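Folding of household cloths

Folding is the reduction of a flat textile to a smaller, layered shape for storage, transport or display. In household use the term covers napkins, pillowcases, dish towels, dusters and similar pieces with straight edges. Folding is normally the last stage of laundering, after drying and any ironing, and comes before stacking on a shelf or in a basket.

Terms

A fold is the line along which the cloth turns back on itself. A panel is the flat area between two folds, or between a fold and an edge. The selvage is the finished edge made on the loom, and a hem is an edge turned under and stitched. The face is the side meant to be seen. A pile in which panels and edges no longer line up is called crumpled, whatever the number of layers in it.

A cloth made up of areas of different color is called color-blocked. The areas may be woven, dyed or printed, or cut separately and joined with seams. Blue, cream and pale yellow are a common set for table and bed linen.
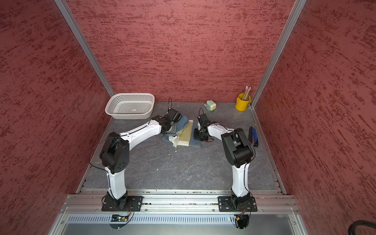 Surface and lighting

A folding surface should be flat, level and at least as wide as the cloth when fully open. A smooth top lets the fabric slide while the edges are being matched. A padded top holds it in place, a help with light cotton and a hindrance with heavy cotton. Dark surfaces make pale hems easy to see but also show lint. Polished surfaces reflect overhead lamps, and a strong reflection near an edge can make the edge hard to find.

Small items such as staplers, pencil cups and sharpeners are usually moved to the back or sides of a shared table before folding begins. An empty basket is kept within reach for the finished pieces. Perforated plastic is widely used for this purpose because air can pass through the sides.

Methods

Half fold. Two corners are brought over to meet the opposite two, and the cloth is smoothed from the fold outward. Repeating the step at a right angle gives quarters. The method is quick and needs no measuring, but each added fold increases the bulk on one side.

Third fold. One edge is brought two-thirds of the way across and the remaining third is laid on top. The raw or hemmed edge ends up inside the pile or along one side. Shelves of fixed depth are often filled this way, since the width of the finished piece can be adjusted by moving the first fold.

Long fold. The cloth is folded lengthwise into a band and left in that form, or then rolled. On a color-blocked piece a long fold may leave one color as a narrow strip beside another, and the seam serves as a guide for the hand.
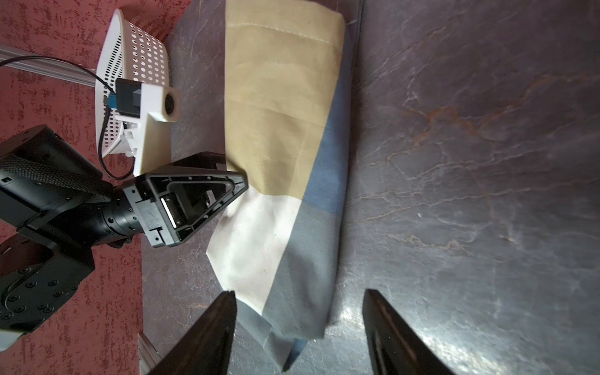
The long fold is the least stable of the three. A band of thin fabric has little stiffness across its width, and its free end tends to twist when it is lifted from one point only. Lifting from two points, with light tension between them, keeps the layers together. If the end has already turned, the band is laid down, the twist is opened and the edges are matched again before the next fold is made.

Common faults

Skew is the most frequent fault. It appears when the first fold is not parallel to the hem, and every later fold makes it worse. The remedy is to open the cloth fully and start over — correcting only the outer layer hides the error without removing it.

Trapped creases form when a panel is folded over before it has been smoothed. Rolled hems occur mainly on older cotton, where the stitching has shrunk more than the fabric around it. Uneven bulk comes from placing all seams on the same side of the pile and can be reduced by turning every second piece end for end.

Storage

Folded cloths may be stacked flat or filed upright. Flat stacks suit shelves, but the lower pieces are compressed and rarely used. Upright filing suits baskets and drawers and calls for a firmer fold, usually thirds followed by a half. Pieces of one size are kept together, with the folded edge facing out so that a single piece can be pulled without catching the layers of the next.

See also

Ironing; Linen closet; Napkin folding; Pillowcase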